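Teaching by Example: Inside the Skirnico Demonstration Programme

October 4, 2018
By the Delesetti Bulletin editorial office

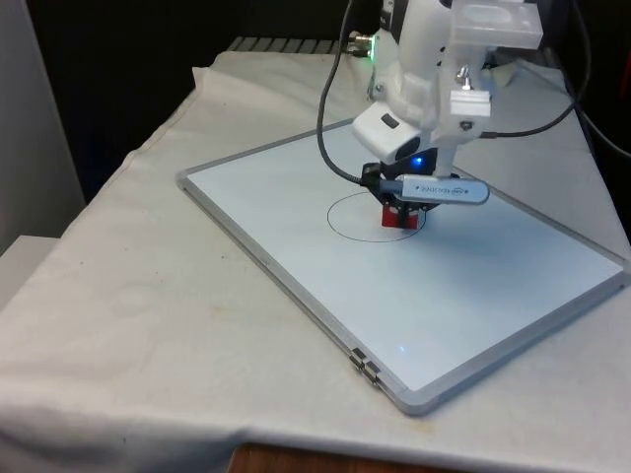
The arm at the whiteboard, with the marker holder in its gripper.

Print this page | E-mail this page

The Skirnico laboratory at Delesetti has been gathering demonstrations for a learning system since April. The work is slow and much of it is repetitive. The Bulletin spoke to the head of the programme, who asked that the answers be attributed to the laboratory as a whole.

The present set of tasks concerns marks on a whiteboard: wiping, tracing and going over lines that have been drawn by hand. Asked why the laboratory had chosen so modest a subject, the head of the programme replied that modesty was part of its value. "A board is flat, it is cheap and it can be put back as it was in a few seconds. We wanted a task in which contact matters. If the hand presses too hard or lifts too soon, the recording shows it."

Each demonstration is given by a trained operator, who guides the arm through the task from start to finish while the movements and the camera pictures are stored together. The target for the first collection is 1000 accepted demonstrations. Operators work in sessions of 50 minutes and then change over. "People become tired before they notice it," the head of the programme said. "Their movements grow shorter and they begin to take the same route every time. The system would learn that route very well and very little else."

Variety is therefore written into the instructions. The board is turned between attempts, and the shapes drawn on it are changed in size and position. Operators are asked not to correct a wavering line. "We had one operator who drew beautiful circles. We had to ask for worse ones."

Not every recording is kept. A second member of staff looks at each one before it enters the collection, and in the first round 173 were set aside. Some had gaps in the camera record. Others had been stopped early, or showed the operator hesitating for so long that the attempt was of little use. The laboratory stores these separately – they are not deleted, and the head of the programme expects some of them to be of use when the system is taught to recover from mistakes.

On the question of how much is enough, the answers were cautious. An early trial with only 30 demonstrations gave a system that could follow a line when the board lay in a familiar position and lost it when the board was moved. "I would not draw a rule from that," the head of the programme said. "It told us that we needed more positions. It did not tell us how many."

The recordings are labelled at the Hviid building, where staff note the task, the operator's code and the position of the board. Codes are used in place of names throughout. The laboratory intends to share the collection with its partners at Plelta once the labels have been checked a second time, and it has no date for a wider release.

Asked finally what the operators themselves made of the work, the head of the programme paused. "Most of them say that they now watch their own hands when they write. One has asked to be moved to the drawer task, and we have agreed."

Related items
Hviid building: new opening hours for visitors
Plelta partnership enters its second year
Call for operators: drawer and cupboard tasks
How the Skirnico laboratory stores its recordings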